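Teaching a Gripper to Fold: What I Did for My Project
October 2019

I picked the laundry topic off the Pristia list mostly because the other one left was sorting bolts. The idea sounded easy. You fold clothes by hand with a pair of hand-held grippers, the camera on each gripper records what you do, and later a learning system tries to copy it. I figured I'd be done collecting in a weekend and spend the rest of the term on the fun part, the training. Ha.

My target was 200 good folding examples. A "good" one, by the Vaughan rules we all had to use, starts with the garment messy, ends with it folded, and never has both fingers out of view for more than a second. That last rule killed me. You don't notice how much your hands wander until you have to watch them wander, clip after clip, late at night with cold noodles.

I split the clothes into three groups: pants, tops with zippers, and everything else. Pants went first because I thought they'd be simple (two legs, one waist, what could go wrong?). Jeans are heavy, though, and when you pinch one leg and lift, the rest of the thing stays put and twists. With my fingers I'd just slide a palm underneath. With grippers you get one pinch per hand and that's it, so you have to plan where to grab before you go in.
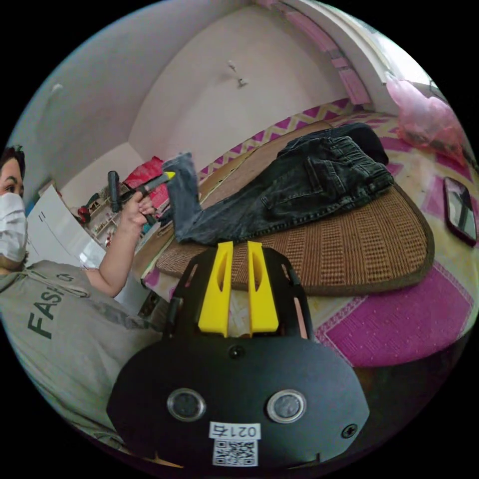 After a bunch of bad tries I settled on an order for the pants. Flatten the waistband, bring one leg over the other, then fold up from the cuffs in two moves. I wrote it on a sticky note and made everybody follow it. My first batch had people folding however they liked, and the model I trained on it would start one person's fold and finish with somebody else's — the gripper would hover over the middle like it had forgotten why it walked into the room. Once everyone used the same order, the hovering mostly went away.

The other thing I changed was speed. We were all folding way too slowly, trying to be careful, and the slow clips were full of little pauses. The model loved the pauses! It learned to pause beautifully. So I asked everybody to fold at the speed they'd fold at home and just throw out the clips where something slipped. We lost 30 that way and I don't miss a single one of them.

Zippers were their own headache. A fleece doesn't hold a crease the way denim does, it sort of puffs back up at you, and if you pinch too near the zipper the whole front comes along with it. I ended up telling people to grab the fabric well away from the zipper and to let go low, close to the mat, so it wouldn't spring open. I also started bunching each top a different way before recording, since in my early clips they were all dropped in about the same heap and the model got completely lost with any other heap.

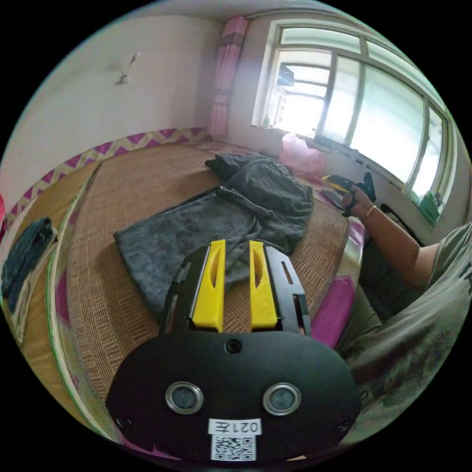 Tudur Morris read my draft and thinks I worried too much about the starting heaps and too little about the endings. His point was that half my clips stop the second the last fold lands, so the system never sees the grippers back off and leave the garment alone. He had the same trouble with his towels for Zuststead, where the model kept patting a finished towel until it wasn't finished anymore.

I went back and checked, and yep, he's right. Only 13 of the fleece clips have a proper backing-off at the end. I redid eight of the worst ones and the patting got better, but I'd want to redo the whole group before anybody at Lislow uses it.

Things I'd still like to try: inside-out sleeves, two garments tangled together, and socks, if I'm feeling brave.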